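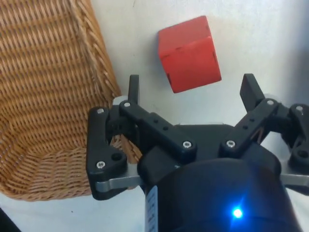

Woven basket, red wooden block, white tabletop.

Statness: small things, baskets, one table

Quick readme, will tidy up later. Last edit December 19, 2025.

What this is

A set of short tabletop sorting recordings plus notes on the objects. Wooden blocks, baskets, other small stuff you find in a toy bin. Put in, take out, line up. The notes are the main reason to keep this folder together, the object list got lost once already and I had to rebuild it from labels.

858 clips in the current version. The earlier version from June had fewer and the basket notes were wrong in it, please don't use that one. If your copy has a folder called old_baskets you have the June one.

Where the name comes from: nowhere. It was the name of the shared drive.

What's in the folder

clips/ one subfolder per session
stills/ single pictures pulled from the clips
objects.csv one row per object
baskets.csv same but for containers, kept apart, different columns
tasks.txt the task sentences, one per line
notes/ session notes, messy
README this

13 sessions total. Session numbers are not in date order, sorry. Sorting by number gets you nothing useful, use the date column.

The objects

Blocks first. Painted wood cubes, from a big mixed bag sold under the name Parnance. Red, blue, yellow, green. All used, none bought new. The red one in the still at the top has scuffs, dark specks and worn corners and that is pretty normal for the lot. We did not repaint or sand anything. Please don't "fix" the color in the stills to make the blocks look even, the wear is useful if you want to tell two faces apart.

67 objects in objects.csv. Not every object shows up in every session. Columns:

id – short code, B for block, S for soft, M for misc
color – plain word, what you'd say to a kid
wear – 0 none, 1 light, 2 a lot
bag – which bag it lives in when put away
comment – free text, often blank

Wear was done by eye, one person, one afternoon. Don't lean on it too hard. Two people would not agree on 1 vs 2.

Misc is whatever else was in the bins. Spools, a few lids, wooden rings. Some have no good name so the comment says things like "flat round one". Will rename if anyone sends better words.

The baskets

The main one is woven wicker, tan to honey brown, tight diagonal rows with a thick braided rim. In baskets.csv it's Grado, after the tag that came tied to the handle of the set. Other containers are in the same file, with plain names (tray, tub, small box).

Things to know about Grado:

The rim is raised. "On the rim" and "in the basket" are different labels. If a block rests on the rim at the end of a clip it is labeled rim, even if it leans inward.

The weave changes direction between wall and floor. Handy if you're marking where the wall stops. Go by the weave, not by the shadow.

Bits of strand come loose. You may see a short piece of strand on the table in later sessions. Not an object, no id, ignore it.

Vacuum it with the soft brush only. Not water. It got wiped down with a damp cloth once and took two days to stop smelling like a barn.

The table

White top throughout. No cloth, no mat. Brightness is not even across it, expect gray patches and soft shadows in the stills, more toward the sides in some sessions. If you're cutting out objects by color the red and blue are easy, yellow is so-so, the pale wood rings are a pain.

Wipe before each session. Dry cloth. Crayon marks in session 4, left in.

Task sentences

About 200 in tasks.txt. Short and plain on purpose. Samples:

put the red block in the basket
take the block out of the basket
move the block away from the rim
put everything round in the tray
line up the blocks next to the basket

We say block everywhere, not cube, even when it's a cube. There were both in the first draft and it made searching annoying. A few "cube" lines probably got missed. Same for "hamper", should all be basket now.

"Next to" means on the table, not touching. "Against" means touching. That rule came in after session 2 so the first two are looser.

Putting away

For whoever has the boxes next:

Blocks in the Parnance bag, all of it, don't split by color
Soft things in the zip bag
Grado goes on top, nothing stacked inside it, the floor sags
Tags stay on
Lid list taped inside the big box, check it agianst the lids

Known problems

Session 9 has two objects with the same id (M14). One is a spool, other is a lid. Check the comment column.
Some stills have no matching clip.
Wear blank for soft things, didn't make sense to score them.
"Left" and "right" in the notes are from where the note taker sat, so don't match them to the stills.
Accents got stripped from some file names. The folder Truong should be Trương, both spellings are floating around, same stuff inside.
objects.csv has a trailing comma on each line. Harmless mostly.

To do

Rename misc objects
Redo wear with a second person
Merge the two spellings of Trương
Photos of every block on all sides, started, only the reds done so far
Better description of the tub, right now it just says "tub"

Using it

Fine for research and teaching. Say Statness and the version when you use it so people can tell it from the June one. If you change an id, write it in notes/changes.txt with the old and the new one, even for tiny stuff. Corections welcome, same file.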